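Folding at Home: A Visit to the Gidmont Open Day 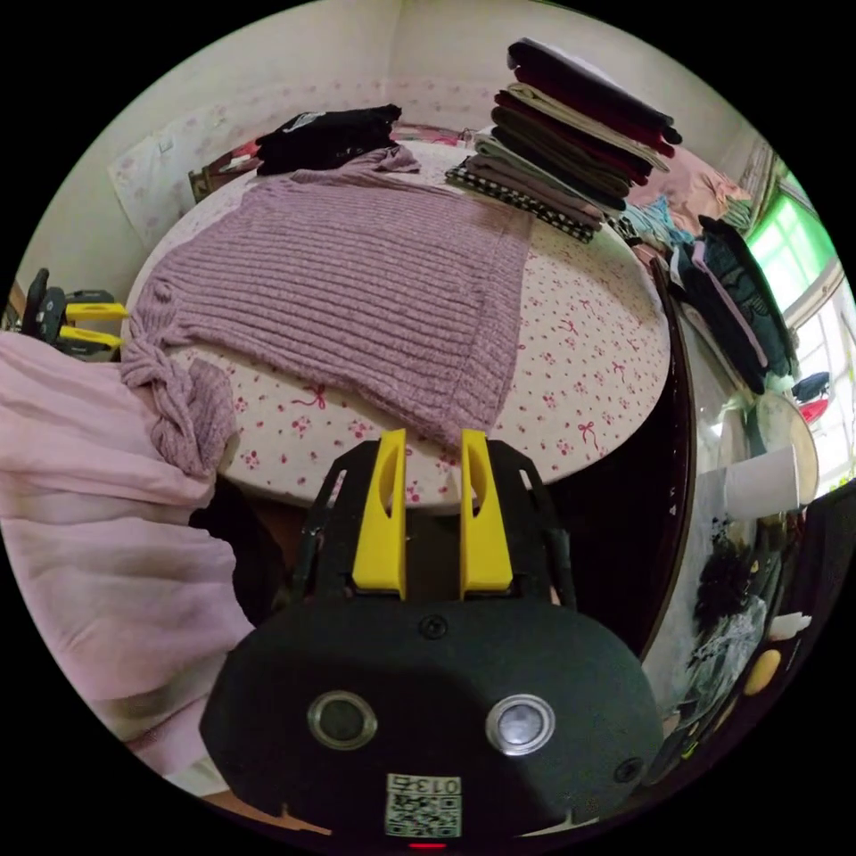 How long does a person need before they can use one of the hand-held grippers well? Most people need one afternoon, according to the woman who runs training at Gidmont, and the slow part is learning to stop using the other fingers.

She gave me most of an hour during the company's open day, between two demonstrations and a lunch she did not get to eat. Gidmont collects recordings of household work and sells them to companies that train robot arms. The biggest buyer at the moment is Vater. A smaller share goes to Drisiten, whose people want kitchen work more than laundry.

"Visitors come in expecting a robot," she said. "We do have one arm, at the end of the hall, and it gets the crowd. But the recordings are made by people with a gripper in the hand, in bedrooms and kitchens, and that is what I teach."

The gripper has two yellow fingertips and a pair of lenses on the body. Anyone at the open day could try one on a towel or a sweater. I tried the sweater. I got the first sleeve over and then pulled the whole thing toward me when I went for the second.

"Everybody drags it," she said. "You are used to holding the rest down with your palm. We tell people to take less cloth and lift higher."

She started at Gidmont in July, after eleven years in a commercial laundry. She was hired to fold. Within a few weeks she was correcting the way other people folded, and the company gave her the training job. There are 141 people on the list of home collectors now. Most of them work a few hours at a time, in their own homes, with their own clothes.

I asked why the company does not do it all in one place with the same table and the same ten shirts.

"We did that first," she said. "Vater took the recordings and then came back and asked for messier ones. Their arm could fold our ten shirts. It had trouble with a shirt it had never met. So we send people home with a kit, and they use what they have. Patterned tablecloths, low light, a bed right behind you. We don't ask anyone to tidy up."

Knits are the hardest, in her view. A cotton shirt has edges that stay where they are put. A ribbed sweater stretches when it is lifted and the sleeves twist. Her advice is to lay the body out flat first and leave the sleeves for later, even if one of them ends up hanging off the table.

"People want to fix the sleeve right away, and then they have to fix it again."

A full session is 166 minutes, including breaks, a number she called silly. It came out of an early battery test and stayed in the contract. Collectors can split it over a day. Every recording is checked by a person at the office on Magaña Street before it goes out, and the ones with a face or a mailing address in them are removed.

The demonstration itself was short. A staff member folded a stack of clothes with the gripper, then the arm at the end of the hall was given a shirt. It took much longer than she had, and on the second shirt it missed the collar and closed on air. The crowd was patient. A boy near the front asked if it could do socks. The engineer told him it could not.

"I like that they say so," the trainer told me afterward. "My mother asked if it was going to take my job. I told her to come and watch it do a sweater."

She does think it will get there with flat things, towels and pillowcases, before long. She was less sure about anything with a hood. The last delivery to Vater had 2,017 recordings in it, and she said hoods came up in very few of them, so she has been asking collectors to bring out their sweatshirts.

The pay is by accepted session, and a rejected one can be done over. The usual cause of a rejection is a sleeve or a hand in front of the lenses. New collectors do two practice sessions with a trainer, in person or by video, and keep the kit for 6 weeks at a time.

By then the second demonstration was due, and she went to get the sweaters unfolded again.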